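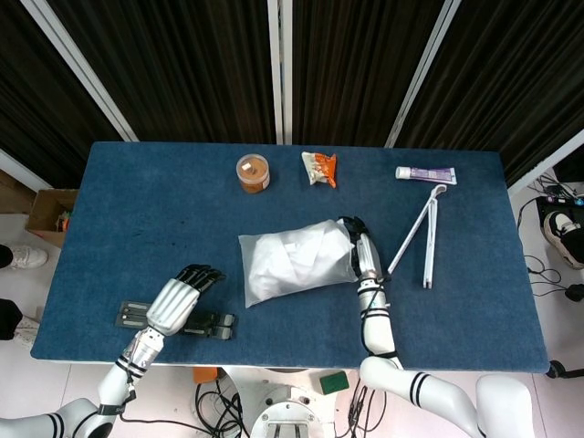 Teaching a Two-Armed Robot to Clear a Table by Remote Control
Project report, Bristik Lab course
Shobha Suvarna, Asif Janjua, Gebremedhin Feyisa
Supervisor: Farzana Warraich

1. Task

Our group worked on picking up household items with a pair of robot hands. The operator steers both arms from a headset and gloves, and the Lulley software records joint angles, finger positions and the head camera. We then train a policy on the recordings.

We chose items that behave differently when gripped. The jar and the toothpaste tube keep their place. The snack wrapper and the bag of folded cloth change shape as soon as a finger touches them. The tongs are thin and lie close to the table, so the fingertips have to come in low.

2. Recording

Each of us recorded 19 demonstrations of the bag task after a practice session. A run starts with both hands over the table and ends when the bag has been lifted and put down again. We dropped seven runs, five for lost tracking in the gloves and two where the operator stopped early.

The blue cloth on the table was Asif's idea. On the bare top the bag slid away from the fingers — with the cloth it stayed put more often.

3. Problems

The operator feels no force. With the bag this led to squeezing too hard, and the thumb motor shut down twice. We lowered the current limit and asked operators to close the fingers in two steps, with a short pause between.

Delay was the other problem. Over 6 hours of recording it grew slowly, and restarting the Lulley server brought it back down. We now restart before every new operator.

4. Still to do

The tongs have no usable demonstrations yet. Gebremedhin will record them in June with the new glove calibration. The training results for the bag go in a separate report.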